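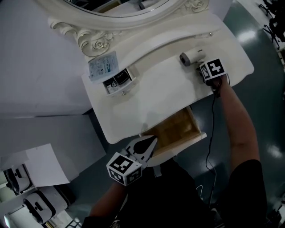
Diary of the Furnishings Office, Pudlow Building
18/10/2025

The dressing table received the whole of the morning. It came to us in January with the last of the Mathur pieces and has stood on the upper floor ever since, accumulating the belongings of everyone who has had reason to sit at it. The office resolved at its last meeting that the table should be put in order before the season's visitors arrive, and the work was entered in the schedule for today.

Work began at 9:30. The table itself is in fair condition. The white finish has held well on the carved roses, although dust settles in the deeper scrolls and a dry brush is needed to bring it out. A cloth alone only pushes it further in. The oval mirror was to be done last, as is our custom, and was done last.

The wide drawer

The wide drawer beneath the top was taken first. It has thin partitions in light tan wood and ought to be the most useful drawer in the piece, yet in past months it has been used for whatever was in the hand at the time. Its contents were removed yesterday afternoon and sorted into two trays. Combs, brushes and clips will be returned to it. Receipts, dead batteries and a set of keys belonging to no lock in the building will not. The keys have been sent to the front desk with a note.

It was agreed that the hair dryer should not be kept in this drawer. The partitions do not allow for it, and forcing the matter in the spring caused one of them to lift. The partition has since been glued. The dryer will have a place on the right side of the top when in use and will otherwise go to the linen cupboard, on the second shelf, with the Prastik travel iron.

The small drawer on the left

This drawer required more patience. It holds the dark odds and ends that have no other home, along with paper that had been pushed in and crumpled. The runner is stiff in damp weather and the drawer should be drawn out by the knob, slowly and straight. The Office has previously recorded a loose knob on this side. It was tightened today with a quarter turn and is considered sound.

A decision on the boxed items was deferred. The writer of this entry is of the opinion that they should be kept together and labeled, and will raise the matter again. Printed leaflets are to be read once and then filed or discarded. They should not be left lying on the top, where they have a way of staying for weeks.

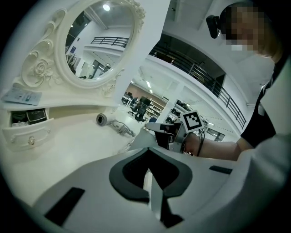
Matters outstanding

Cables remain the principal difficulty. A table of this kind was not made with them in mind, and a white cable on a white surface is easily overlooked until something is set down upon it. Four fabric ties were ordered from Musomix, at a cost of $26 for the pack with delivery. They have not yet arrived. Until they do, any cable is to be coiled and kept clear of the mirror base.

Felt lining for the wide drawer was discussed. A length of almost 30 inches would be needed, and the remnant in the workroom is shorter than that. The purchase has been put forward to next month.

The front edge of the top still wants a coat of wax along the scallops. The good tin is empty. A new one has been requested, and the waxing will be entered under the date on which it is done.

Work closed shortly before noon. The trays are in the cupboard, covered.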